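Gurkemon fan fight project - report for Animation 2

What we made
A short fan cartoon, four scenes, set in the Gurkemon world. It's the final fight between Pillimano (the hero, green cape) and Groris, the one who eats other people's attacks. We wanted it to feel like season two, before they changed the art. No dialogue except yelling.

Story
Scene one, Groris shows up over the harbor and swallows the lighthouse beam. Pillimano comes out of the water. Scene two is the long fight. Scene three Pillimano loses his cape and Groris thinks he won. Scene four is the double blast, where Pillimano fires at the ground and uses the bounce to hit Groris from under, in the one spot his armor doesn't close. In the real show he never does that move but there is a hint of it in the training episodes so we think it's fair.

Process
Storyboard first, on paper. Then rough keys, then cleanup, then color. Sound last, which was a mistake, see below. 217 drawings total after cuts. We threw out 99 more, mostly from scene two because the punches went the wrong direction when we flipped the background. Should have caught that in the storyboard.

Most of it is on threes, so one drawing held for 3 frames. The blast is on ones. It looks way smoother than the rest and a couple people at the Campbell lab screening said it was like two different cartoons. Fair.

Colors: Groris is purple in shadow and almost pink in the blast light. We made a color sheet for him in February and then lost it, so in scene three his horns are a little off. Didn't fix.
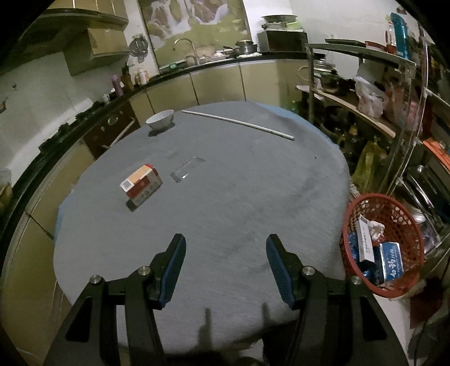

Sound
All done in one evening in the Campbell building, after 8 pm when the fans shut off. Yells were recorded in a closet with coats in it. The blast is a slowed down zipper plus a door slam, pitched low. Footsteps on the dock didnt line up because we drew the walk before we had any audio, so every step lands late. We slid the whole track back and then the punches were early. Ended up cutting the walk shorter.

Music is just a drum loop. Wanted the real theme but you can't use it.

What went wrong
- file names. We had "final", "final2" and "final real" and colored the wrong one for a whole afternoon
- Pillimano's cape. Too many folds. By scene two we were drawing a triangle
- Groris's size changes between shots. No height chart
- export kept dropping the last frame of scene four, so we held the last drawing longer to cover it

What went ok
The water. We only drew 4 wave drawings and cycled them and it reads fine. Also the bit where the beam goes into Groris's mouth and his chest lights up, people laughed at that and then got quiet for the fight, wich is what we wanted.

If we did it again
Sound first. Height chart for everybody. Less cape. Maybe cut scene three down to just the cape landing on the dock and Groris turning around, the rest of it is the same thing over again.

Still to hand in: the storyboard scans and the cleaned up credits. Credits have a typo in Pillimano right now, will fix before the upload.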